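Notebook, May, bench side

Start 9.40. Meant to be half past but the Parkomico meeting ran over again.

Main thing today is the new tidy-up tasks for the grippers. Gritivell want desk work next - cables, small loose bits, things that go back in a place. Target is 2000 good runs by the end of the job, we are a long way off and I'd rather not say how far in writing.

Mitali and Gayan both asked the same thing before coffee, separately: when the arm does the desk resets, who does the resets. Fair question. At Weerasinghe the evening crew do them now, 15 people, and their supervisor was told the arm takes the cables and the chairs and they take "the rest". Nobody wrote down what the rest is. Must get that in writing before the next visit.

Things to sort:
hand straps, left one works loose after a long session
Promudow login still only works on one laptop
labels for the bins, AGAIN
wrist rest or padding of some kind, Gayan's thumb is sore
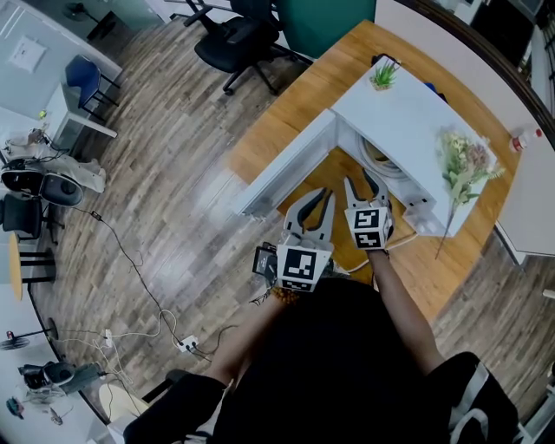
Thumb thing is more serious than I put. Squeezing the trigger all morning is not the same as picking things up. Gayan did 66 runs yesterday and stopped early. Have said swap every 2 hours, no arguing, and the swap goes on the sheet so it doesn't depend on who is feeling brave. If the count drops it drops. I will tell Gritivell myself.

Cable tasks are slow. You don't notice how much you do with your fingertips until you only have jaws. Mitali has a knack for it, goes in from the side and lets the cable roll. Asked her to write it up, she said she can't explain it, she'd have to show someone. So she shows Gayan after lunch and I take notes. That bit of know-how is what we're being paid for really, and it isn't on anyone's job sheet or pay grade. Raised it in April, raising it again.

Bad runs: keep them. I was binning fumbles and the Promudow side want them, marked as fumbles. Means both of them have to be ok with their mistakes being kept. Asked. Mitali fine, Gayan wants names off. Names off for everyone then, simpler.

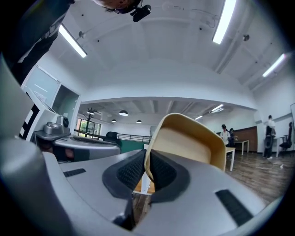

After lunch - grip strength. Thin curved pieces want a lighter squeeze than the jaws want to give. Gayan says go slower in the last bit, Mitali says come in square and speed doesn't matter. Try both ways tomorrow, same piece, same start point, one person doing both or it tells us nothing.

Rang the Weerasinghe supervisor 3.15. Her crew are not worried about losing shifts so much as being the ones who walk behind it picking up what it drops. She'd like two of them to come and have a go with the grippers. Yes, obviously. Shoud have been asked at the start. They know that floor and we dont.

To do: strap, padding, email re the rest, dates for the visit. Swap sheet up by the door before I go home.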